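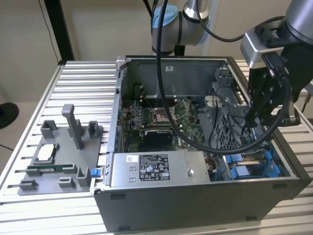
Assembly order for the Skellaron towers, my own notes, because I don't believe the sheet we were handed and I want my reasons on paper before I get talked out of them. The sheet wants power supply first, then processor, then memory, then drives. The supply part I can live with. It sits near the front of the case with the tower on its side, and it is in while the socket is still empty. What I don't like is doing the processor inside the case at all. The socket is near the middle of the board, still empty, and the walls of the chassis are in the way of any careful approach from the side. The chip is waiting in its square recess in the gray printed tray next to the tower, with a small green board just below it. I would sooner have the motherboard out flat on the table, seat the chip, seat the memory, and then lower the whole thing in. Fivlow's position is that this costs time. I asked how much time and got a shrug in writing.

Search the notebooks Go

March 23, 2005
Entered by Shabani Koech, bench 2

The tray. It is better than the saucer we had in December, I will say that much. The square recess is the right idea for the processor. The U-shaped holders at the back I am less sure of. I was told they are "for general use," and in my experience anything for general use ends up holding a coffee spoon. Mfinanga printed it and wants comments by the end of the month, so:

-- Mark one corner of the recess. The chip only goes in the socket one way and the tray should agree with the socket, so that you can pick it up and put it down without turning it. Turning it over the board is how pins get bent.
-- The tall post: what is it for? If it is only there to lift the tray by, make it shorter. I have caught my sleeve on it twice.
-- Weight. The tray is light enough to slide on the slats if you lean on the table. Rubber feet, or a lip that hooks over one slat.

About those slats. I was against the aluminum table and I am still mostly against it. Screws go down the grooves and you need tweezers to get them back. On the other hand the case doesn't rock on it, and the old bench did rock, with a folded card under one leg for as long as I've worked here. Call it a draw. A mat under the case would settle the screw problem but then the case slides. I tried it this morning with the 37 cm mat and the tower walked every time I pressed on the memory latches.

Memory. The Tirero paper claims that one even push with both thumbs seats a module every time. I did 25 insertions on the scrap board to check. Three of them looked seated and weren't, and in all three the latch at the far end from me had not closed. So, not every time. My guess is that the person writing the claim was standing square to the slots, and with the case lying on the table as we have it you are always a bit to one side. Move yourself, or press one end and then the other, and look at both latches afterward. The second way gave me no misses, but I only did it for the last few, so I wouldn't hang much on it.

Loose wiring. The small red and black bundle near the blue brackets needs tying back before the drives go in. The sheet says tie it at the end. At the end you can't get your fingers in there. Same complaint as last time, same answer from Fivlow as last time.

Drive brackets: no opinion yet. The blue brackets feel brittle to me, but I have said that about every plastic bracket since I started and only ever broke one. Leave it.

Parts count against the log: the cupboard list says 252 of the short case screws, and I don't accept it. The list was copied from the delivery note, and the delivery note was wrong about the standoffs. Whoever has ten minutes, please weigh them.

Time for a full build by the sheet, me working, no hurry: not measured properly. The clock was started late and I stopped to find the tweezers. I am leaving the number out so that it doesn't end up in a table.

To do:
Board-out build on the next tower, same parts, timed from the first screw.
Then the sheet's way again, same hands, same day. One of each proves nothing but it will at least tell me whether the gap is minutes or seconds.
Ask Mfinanga about the post.
Find out who signed off job 3302 with the case label still unread. It's on the inside wall at the far edge and I can't make it out without tipping the tower.

Koech

Contact the workshop | Copyright 2005 Skellaron bench notebooks | Back to top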